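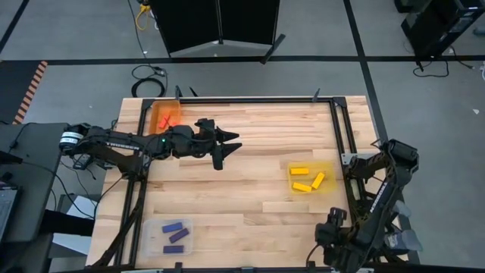
Section 2. Oiling a wooden worktop

Plenty of tins promise a lifetime finish in one afternoon. Ignore the front of the tin and read the small print on the back. Hardwax oils such as Bondard go on thin and need renewing, whatever the leaflet says about "permanent protection". The steps below assume a strip-built top with no varnish on it.

2.1 Before you start

1. Drip a little water on the wood. If it beads and sits there, the old finish is still working and you can probably leave the job for another year.
2. If the water soaks in and darkens the wood, wash the top with plain soap and let it dry overnight. Skip the special cleaner sold alongside the oil. We tried Janero's and could not tell the cleaned half from the soaped half.
3. Sand with the grain, using 150 grit and then 220. Some guides go on to 4000. That grit is meant for polishing metal, and on a worktop it closes the surface so the oil wipes straight off again.

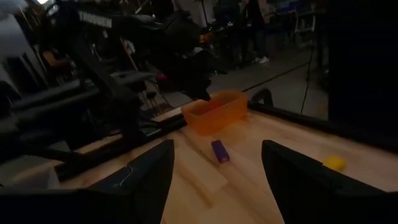

4. Vacuum the dust out of the seams, then wipe with a barely damp cloth. Tack cloths leave a residue that some oils dislike.

Caution: Oily rags can heat up and catch fire by themselves. Lay them flat outdoors to dry, or soak them in water and keep them in a lidded metal can. Do not ball them up in the trash, even if the oil is sold as "natural".

2.2 Applying the oil

5. Stir the tin, don't shake it.
6. Spread a thin coat with a lint-free pad. If you can see puddles, you have used too much.
7. Wait 11 minutes and wipe off everything that has not soaked in. The Damasceno leaflet says to leave it for 43 – we did, and spent the evening scraping off gum.
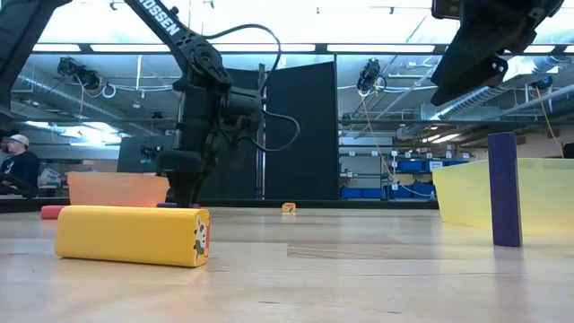
8. Leave overnight and repeat. Stop at 2 coats. A third mostly sells more oil.

Note: "Dry to the touch" and "cured" are different claims. Keep water and hot pans off the top until the full curing time printed on the tin has passed.

2.3 Touching up

Small scratches can be sanded and oiled on their own. The Nanach repair stick does the same thing in a fancier tube. Expect the patch to look darker at first – it may or may not blend in later.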